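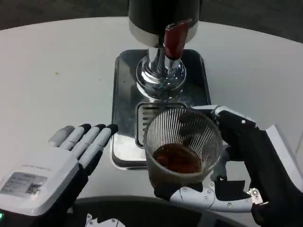
手挽きミルを買い替えました！ Larkbyの「Ilter」というやつです。前に使っていたセラミック刃のミルは、学生の頃に雑貨屋で買ったもので、途中でハンドルの付け根がバカになって、挽いている最中にカポッと外れるのを押さえながら回すという、朝からやるにはなかなかしんどい代物でした。で、買い替えるにあたってずっと迷っていたのが、電動にするか手挽きのままでいくか。うちは白い丸テーブルに黒い胴体のコーヒーマシン(赤いレバーのやつ)を置いていて、そこに電動ミルまで並べると、朝ごはんのお皿を置く場所がなくなるんですよね。暗い色のぴかぴかしたステンレスの受け皿のまわりに粉が飛ぶのも気になるし。だったら棚にしまえる手挽きで、ちゃんとしたのを買おう、ということになりました。

買ったのは3月で、ひと月ちょっと毎日使ってからこれを書いています。届いた日のテンションで書くと全部ほめちゃうので(前に鍋のレビューでやらかしました)、ちょっと寝かせました。

まず見た目と持った感じから。本体は金属の筒で、色はつや消しの濃いグレー。直径は59ミリで、手の小さい私でもぎりぎり片手で握れる太さです。ぎりぎり、です。握れるけど、余裕はないです。寒い朝に素手で持つと「つめたっ」となります。真ん中あたりに細い溝がぐるっと入っていて、滑り止めのつもりなんでしょうけど、手が濡れていると普通に滑ります。別売りのシリコンバンドを足したらだいぶ良くなったので、これは最初から付けておいてほしかったなあ。

重さは、思ったよりあります。箱から出して最初に言ったのが「重っ」でした。ただ、挽くときはこの重さがわりと味方になってくれて、前のミルみたいに本体ごとぐるんと回ってしまうことがないんです。旅行に持っていくかと言われたら、私は持っていかないかな。夫は持っていく派で、ゴールデンウィークのキャンプの荷物にもう勝手に入れる気でいます。

で、肝心の挽き心地。これがもう、前のとは別の道具です。ゴリゴリじゃなくてシャリシャリという感じで、浅煎りの硬い豆でも途中で引っかかって止まることがほとんどないです。私は一回に14グラム挽くんですけど、お湯が沸くのを待っているあいだに終わって、まだお湯が沸いていない。前のミルのときは、お湯がとっくに沸いて、ちょっと冷めて、もう一回沸かし直すのが毎朝の流れだったので、最初の朝は手持ち無沙汰で冷蔵庫のマグネットを並べ替えていました。

音は静かなほうだと思います。うちは壁が薄くて、早起きの日はタオルにくるんで挽いたりしていたんですが、Ilterにしてからはくるんでいません。ただ、豆が残り少なくなると空回りのカラカラという音がして、これが意外と響きます。終わりの合図になるから便利といえば便利。犬がいる人は、犬が反応するかもしれません(実家の犬はしました)。

挽き目の調整は、底のダイヤルをカチカチ回す方式です。これについては言いたいことがいろいろあります！ まず、クリックの手応えはすごくいいです。一段ずつはっきり止まるし、勝手にずれない。でも、目盛りの数字がないんですよ。小さい点がひとつ打ってあるだけ。だから自分で「一番締めたところから何クリック」と覚えておくしかなくて、私はペーパードリップなら19クリックに落ち着いたんですが、掃除で分解するたびにまた締めきって、一から数え直しです。途中で家族に話しかけられたら終わり。しかたがないので、マスキングテープに「ドリップここ」と書いて貼りました。見た目はちょっと残念になりましたけど、毎朝のことなのでもういいです。

ちなみに、説明書には浅煎りと深煎りの目安が載っているんですが、書いてある通りにしたら私にはだいぶ濃かったです。濃いというか、後味がざらっと残る感じ。そこから少しずつ粗くしていって、今のところで止めました。豆屋さんで相談したら、豆を変えたらまた動かしてねと言われて、それはまあそうなんですけど、動かすとまたテープを貼り直しなんだよなあ……と思いながら、最近は同じ豆ばかり買っています。本末転倒かも。

味のことも書いておきますね。私は舌にそんなに自信があるほうではないので、「ベリーの香りが」みたいなことは書けません。書けませんが、すっきりしました。同じ豆、同じドリッパー、同じお湯の量で淹れて、前のミルのときにあった粉っぽい渋みが減ったのはわかります。カップの底に残る細かい粉も減りました。友だちのカースティがうちに遊びに来たときに、黙って両方のミルで淹れて出してみたんです。そうしたら新しいほうを先に飲み干していました。まあ、クッキーを出すタイミングのせいかもしれないし、そこは話半分で。

濃いめが好きな人のために極細挽きも試しました。できることはできます。ただ、力がいる！ 二の腕にきます。椅子に座って太ももに挟んで回したら少し楽でしたが、その姿勢を毎朝やるかというと、私はやらないです。極細を毎日使う人は、素直に電動にしたほうがいいと思います。粗挽きのほうは快適で、水出し用に多めに挽くときも、何回かに分ければそんなに苦になりません。

そう、容量の話を忘れていました。豆を入れるところが小さめなんです。一人分か二人分ならまったく問題なし。でもお客さんが来て四人分となると、挽いて、あけて、また豆を入れて、というのを繰り返すことになります。義理の両親が来た日はこれで台所にこもってしまって、居間から「手伝おうか」と何度も声がかかりました。手伝いようがないんですよ、ミルはひとつしかないので。

静電気も少しあります。粉受けを外すと、内側に薄皮みたいなのがふわっとくっついていて、トントン叩いても全部は落ちません。スプーンの柄をちょっと濡らして、挽く前の豆をかき混ぜるとましになるとネットで読んで、やってみたら確かに減りました。やりすぎると今度は中に粉が貼りつくので、ほんのちょっとでいいです。私は一回べしゃっとやってしまい、粉受けの底にコーヒー色の粘土みたいなのができました。

お手入れは、水洗いできるのが粉受けだけで、刃のほうは付属のブラシで掃くだけです。このブラシがなかなか優秀で、毛が硬すぎず、隅まで届きます。分解は工具なしでできますが、ばねと小さいワッシャーが入っていて、初めて開けたときにワッシャーをシンクに落としました。排水口の網に引っかかっていて無事だったんですけど、あれは肝が冷えた……。分解するときはお盆の上か、せめてタオルを敷いてからやってください。組み直す順番も、最初の一回は写真を撮りながらがおすすめです。説明書の図がものすごく小さいので。

あと細かいところでは、ハンドルのつまみが木なのがうれしいです。丸くて、手のひらにすっぽり収まる形。使っているうちに少し色が濃くなってきた気がします(気のせいかもしれない)。蓋は差し込むだけで、ねじ式ではないので、かばんの中では外れると思ったほうがいいです。付属の巾着は布がぺらぺらで、うちでは早々に洗濯ばさみ入れになりました。

買ったのはTrandtonの通販で、箱の角が少しつぶれて届きましたが中身は無傷。一度、粉受けのねじがきしきし言うので問い合わせたら、翌日にはObedさんという方から返事が来て、ねじのところを乾いた布で拭いてみてくださいとのことでした。拭いたら直りました。粉が噛んでいただけだったみたいで、なんだか恥ずかしかったです。対応はとても丁寧だったので、そこは書いておきたいなと。返品の受付は届いてから14日だそうなので、気になる人は早めにいろいろ試したほうがいいです。私はその間ずっと浮かれて挽いていました。

値段は手挽きにしては高いです。安い電動なら買えてしまいます。なので、電動が置けるなら先にそっちを見てみてもいいと思うし、週末にしか飲まない人なら、もっと手頃なものでじゅうぶんな気もします。毎朝一杯か二杯、置き場所がない、朝の音をあまり立てたくない、という人にはすごく合います。つまり私です。

星は五つのうち四つ。ひとつ減らしたのは目盛りの件で、数字さえ彫ってあれば満点にしていました。Larkbyさん、次のモデルでぜひお願いします！ 古いミルのほうは、まだ捨てられずにいます。ごまを擂るのに使えないかと思って試したら、油でえらいことになったので、そちらはおすすめしません。

2023年4月20日 追記:コメントで粉受けのねじの向きについて質問をいただきました。うちのは時計回りで締まります。締めすぎると開けるときに大変なので、軽く止まったところでやめておくのがちょうどいいです。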